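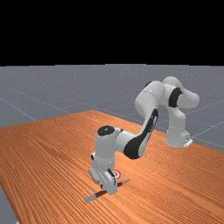 Orlando Espinoza objected that shoppers never judge grain on its own, and that price would swamp any effect. We therefore left prices out of the Meston survey. Its 2,671 replies favoured long, fine, darker lines on an orange-brown top (Figure 6) over plain surfaces – even among owners of painted furniture. In Perness the preference was weaker, and 17 replies there were dropped as incomplete. Age made little difference in either town.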